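In Defense of the Small Bag

16 September 2018

My grandmother shopped as if winter might come any afternoon, so I grew up believing that the big bag was the smart bag. Two pounds of pretzels, folded over and held shut with a clothespin, going soft by the second week. I carried that belief well into middle age, and it took a long bus ride from Pumance to Leblanc last March, with a station kiosk as my only grocery store, to shake it loose.

The kiosk sold little packets and nothing else. I bought a couple, ate one before we were out of town, and found that I was perfectly content. When the one was gone it was gone, and I looked out the window for a while.

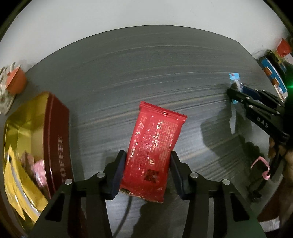 Readers of my last column on this will remember that Toda wrote in to say the small ones are a swindle, that you pay almost double by the ounce and all you get for it is more trash to carry home. I grant the trash, and it bothers me too, more than the money does. But by the ounce is a funny way to measure a snack. I have thrown out an awful lot of cheap ounces in my life, stale ones mostly, and I never once subtracted them from the savings.

There is the sharing to think of as well. Hand somebody a big open bag and they take three chips and apologize. Hand them a packet of their own and they sit down and stay, and pretty soon you are hearing all about their sister's wedding in Volton.

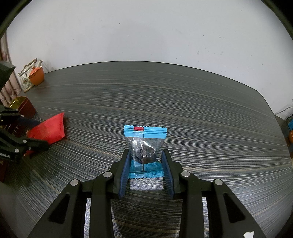

A small snack packet, still sealed at both ends.

I still buy the big bag of rice, and flour, and anything else that will sit quietly in a cupboard. My grandmother was right about flour. For the salty things, though, I have gone over to the other side, and the clothespins are back out on the line with the towels.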